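工作手记 五月 城市导览组

上午，九点多

终于把Malerstead老城这条步行线从头到尾走通了！之前在地图上画了好几版，每一版都觉得顺，真走起来才发现河岸那一段有个大坡，而且坡是在吃完午饭以后才出现的，谁受得了。今天换了方向，从上游的老水闸开始，沿着河往下走，坡变成了下坡，心情完全不一样。

先记路线，免得回头又忘：

老水闸，北岸石阶，染坊巷，谷物市场，钟楼，过窄桥到南岸，旧税关，终点在电车总站后面的小花园。

全程走下来一个上午绰绰有余，中间还能坐下来喝杯东西。雨天版本要另想，北岸石阶一湿就滑，可以改走上面那条平行的小街，少看一段河，多看两排老店面，我觉得也不亏。

关于城市的格局，写导览词的时候一定要先讲清楚。Malerstead是夹在两道山脊中间长出来的，河从中间穿过去，早先的人只在北岸盖房子，南岸全是牧场和果园。所以北岸的街又窄又弯，南岸的街又直又宽，站在窄桥中间左右各看一眼，两个时代就摆在眼前。这个位置太好了，我在桥上站了很久，挡了好几个骑自行车的人（抱歉抱歉）。

导览词第一稿里把这段放在结尾，我想挪到开头。游客先知道"北弯南直"，后面每拐一个弯都能自己对上号，比我们一路讲年份有意思得多。

染坊巷

巷子比资料里写的还要好看。墙脚那条石槽还在，从前染坊排水用的，一直通到河里。我沿着它走，走到一半石槽钻进一户人家的院墙底下，再出来已经是河边了。建议在这里停一停，让大家自己找石槽的出口，小孩子肯定喜欢。

巷口的说明牌写得太密，字也小，翻译还有两处不通。"染工行会"那一句英文译成了"画家协会"，意思差远了。已经抄下来，回头发给Findum那边，他们负责牌子的文字。顺便问问能不能把那张老河道图放大，现在缩在右下角，戴着眼镜都看不清。

谷物市场

广场比想象中热闹，卖奶酪的、卖花的、卖旧书的挤在一起。拱廊的柱子上有刻痕，是旧时候量粮食用的标尺，一共4根柱子上有，其余的后来修补过，石头颜色明显浅一些。摸上去很光滑，估计几百年来谁路过都要摸一把。

资料上说市场最盛的时候有300个摊位。这个数字我想再核一下，照现在广场的大小，怎么摆都觉得摆不下，除非把旁边两条街也算进去。如果真把街也算进去，那导览词里要说"市场和周围的街"，别只说广场。

钟楼

有个好消息：钟楼可以上去了！楼梯又陡又窄，上下的人要互相让，团队得分批。看门的师傅讲，大钟重700公斤，铸钟的时候钟匠把自己家的铜锅也扔进去了。真假不好说，故事是好故事，写进去的时候加一句"当地人说"。

从上面往下看，整个城市的形状一下子就懂了：北岸的红瓦屋顶一层压一层，南岸一条条直路对着山脚。我建议把钟楼安排在过桥之前，爬完再去桥上，前后呼应。缺点是腿会酸。腿酸就在旧税关门口歇，那边有长凳，有树荫。

下午，两点

名称统一的问题。Lapiņa这个地名，我们手头的三份材料有三种写法，有的把n下面那个小钩丢了，有的干脆换成了别的字母。以后一律照原文写，小钩不能丢，中文稿第一次出现时保留原文，后面也不另造译名。这一站是可选的延伸，坐电车到底站就是，山脚下的小村子，有一片很老的苹果园。时间够的团可以加，我个人强烈推荐，空气都是甜的。

延伸段的节奏：电车上不用讲解，让大家看窗外。城市从密到疏，最后变成果园，这个过程本身就很动人，讲了反而吵。

旧税关现在是个小陈列馆，展品不算多，胜在讲得明白。过去所有从山上下来的羊毛、木料、蜂蜡都在这里过秤。大秤还在，可惜用绳子围着。陈列馆二楼有一幅手绘的城市全景，从南岸的山坡上画的，画里还没有电车，果园一直铺到河边。拿它和钟楼上看到的一对照，南岸是怎么一块一块填满的，清清楚楚。这个对照一定要用！可以印成小卡片，游客在钟楼上拿着看。

卡片尺寸要能放进口袋，纸厚一点，风大的时候不会卷。

晚上，民宿

住在老城北边，厨房公用，整理笔记正好。早餐自己弄，面包是谷物市场买的黑麦面包，切厚片，香得不得了。 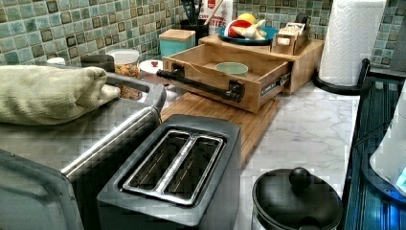 厨房台面，双槽烤面包机，左边搭着一条橄榄绿毛巾。

接着写没写完的几条。

一、录音试了两段。河边那段水声太大，人声全糊了，明天早点去重录，或者退到石阶上面讲。钟楼里面的回声倒是意外地好听，想留着做音频版的片头。

二、Virance的离线地图包装上了，在染坊巷里定位会飘，飘到对岸去。音频导览如果靠定位触发，这一段要改成手动点播。测试的时候来回走了3趟，每趟飘的方向都不一样，挺有意思，可是没法用。

三、文字稿的长度。现在北岸部分超过两千字，念出来太长，大家站着会累。染坊巷砍掉一半，年份只留建巷那一个，行会的来龙去脉放到小册子里。

四、厕所和饮水点要标在地图上。谷物市场东侧有一处饮水喷头，水很凉，水压很足，我溅了一身。旧税关里面有厕所，陈列馆关门以后就用不了，傍晚的团要提前提醒。

五、轮椅路线。北岸石阶过不去，上面那条小街可以，路面是后来铺的，平整。窄桥两头各有一级台阶，得绕下游的电车桥。绕路那段沿河，风景也好，我打算单独写一版讲解，不能让走这条线的人只听到"请绕行"三个字。

还想到一个点子：把河的声音当作线索。老水闸那里轰轰响，到染坊巷只剩一点点，上钟楼就听不见了，过桥又回来。导览词里每一站开头都提一句水声，整条线就串起来了。写的时候注意别太文艺，提一句就够。

待查：谷物市场摊位数；窄桥的重修年代（两份材料对不上）；南岸果园是什么时候开始卖地的；大秤能不能申请拍近照；Lapiņa末班电车的时间，夏季和冬季分开问。

明天先去重录水闸，再从反方向走一遍，看看下午的光落在哪一边。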